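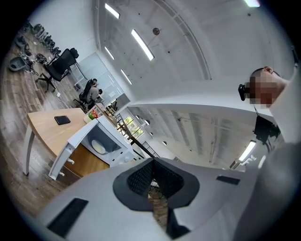 Search help topics Go

Duty Footwear: Frequently Asked Questions
May, by Doston Customer Service

Are insoles included?
Each pair of Lema station shoes ships with one set of removable insoles.

May I exchange a pair that does not fit?
Unworn footwear may be exchanged within 26 days of delivery. The original carton is required.

Do you offer wide widths?
Wide widths are available in men's sizes 9 and up.

How are department orders handled?
Orders of four or more pairs qualify for agency pricing. Please allow two weeks for processing.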